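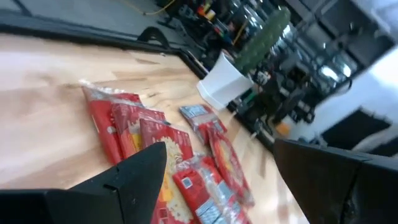
Red food packages lying on the table, some of them overlapping.

How to Sort and Pack Snack and Noodle Packages in a Bin

Packaged dry food takes up more room than it should when it goes into a cabinet one item at a time. This page covers sorting it on a table and packing it into a bin or a tray. It works for a home pantry or an office kitchen.

What you need

A clear table
One large plastic bin with an open top
One shallow tray, clear if you have it
A marker and masking tape

Step 1. Take everything out

Put all of the packages on the table with the printed side up. Spread them so that you can read each one. Packages from the same brand often share a color, so go by the food and the date - not the color of the bag. Throw out anything that is open or torn.

Step 2. Sort by shape

Make one group for soft bags and one for boxes. Soft bags go in the bin and boxes go in the tray. If you mix them, the corners of the boxes press into the bags and break up noodles and crackers.

Step 3. Fill the bin

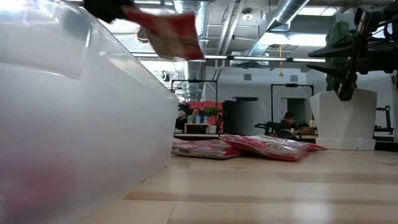 Soft bags should go into the bin one at a time, latest date first, so the ones to eat soonest end up on top. Lay each bag flat and press out the space under it with your hand. A translucent white bin like this one lets a little color show through the side, but you can't read a label through it, so put a strip of tape on the front and write the contents there. Stop filling 11 inches up or at the rim, whichever comes first. The Milletix bin I use at home is taller than that, and the bags at the bottom got crushed when I filled it all the way.

Step 4. Fill the tray

Stand the boxes on their edges, side by side, with the fronts facing the same way. Keep the tray on a shelf at eye level.

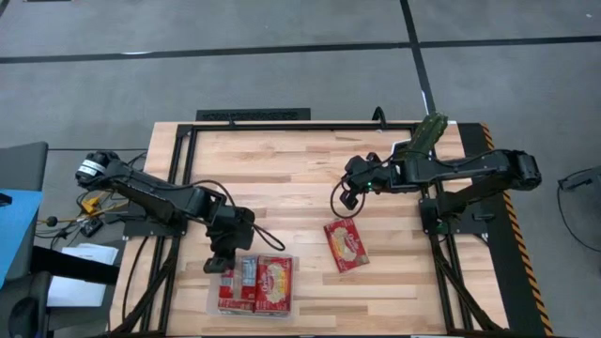 Two red snack boxes standing in a clear tray, with one more flat on the table.

Step 5. Check it again

Go through the bin and tray every 80 days and move the older packages forward.

Last updated Tuesday, July 7, 2020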